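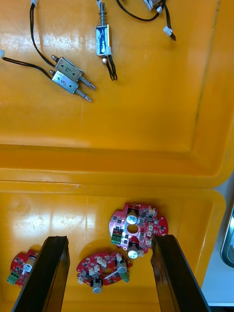 Print this page | E-mail this page

Coaching Youth Judo, Level 1
Handout 4: Planning a Beginner Class
Instructor: Yayra Opoku
Belmonte Judo Club
Revised 3/14/19

Read this before the session on lesson plans. Bring your own draft plan for a 60-minute class, written on one side of one page. We will trade plans and mark them up.

1. Who is in the class

A beginner class at most clubs is a mix. You will have children who started in September and children who walked in last week. Plan for the newest student on the mat and keep a harder version of each drill ready for the others. Do not plan for the best student and hope the rest keep up.

Group by size first, then by experience. Age is a poor guide between nine and thirteen. Two eleven-year-olds can be a long way apart in weight and should not be throwing each other in their first months.

2. Order of the class

Line up and bow: 3 minutes
Warm-up: 10 minutes
Falling practice: 10 minutes
Main technique: 15 minutes
Groundwork: 12 minutes
Game or light sparring: 7 minutes
Cool-down and bow: 3 minutes

The times are a starting point. If falling practice is going badly, take the time from the main technique. Never take it from the falls.

3. Warm-up

Use movements that show up later in the class. Shrimping, bear walks, forward rolls and backward rolls are all good. Long runs around the mat use up time and teach very little judo. Static stretching goes at the end.

Keep lines short. If you have one line of sixteen children, each child spends most of the warm-up standing still. Four lines of four is much better, even if the mat feels crowded.

4. Falling (ukemi)

Teach in this order: back fall from lying down, from sitting, from a squat, from standing. Then side falls, same steps. Forward rolling falls come last and may take several weeks.

Points to check:
Chin tucked, eyes on the belt knot
Arms strike the mat with palms down, at an angle away from the body
Breath goes out on the fall
No reaching back with the hand

The last one matters most. A child who reaches back can hurt a wrist or an elbow, and the habit is hard to break once it sets. If you see it, go back one height and stay there for the rest of the class.

5. Main technique

One throw per class. At this level use o-goshi (major hip throw) or o-soto-gari (major outer reap). Show it three times without talking, then once with the main points, then let them start. Long explanations lose young children quickly.

Students should do entries without throwing first. When the entries look steady, allow the throw, and have the thrower keep hold of the sleeve all the way down. The sleeve grip protects the partner's head and shoulder. A student who lets go does entries again.

For o-soto-gari, watch the partner's head. This throw goes straight back, and beginners with weak back falls should not be taking it yet.

6. Groundwork

Kesa-gatame (scarf hold) is the usual first hold-down. Teach the hold and one escape together, so both partners have work to do. Teach tapping before either one – two clear taps on the partner or the mat, or a spoken "stop." The other person lets go at once. Chokes and armlocks are not part of this course.

7. Sparring and games

Groundwork sparring starting back to back on the knees is fine from the first month. Standing sparring waits until the student can fall safely in every direction taught. Usman Yousafzai will cover the sign-off sheet for this in the next session, so leave questions about it until then.

8. Common faults in draft plans

Too many techniques. No water break. No plan for an odd number of students (use a group of three and rotate). Nothing written down for the student who has to sit out – give them a job, such as calling the start and stop.

9. Homework

Watch one beginner class at a club other than your own. Time each section and write down how long one child, picked before the start, spends moving. Half a page is enough.

Contact the course office | Copyright Belmonte Judo Club | Back to top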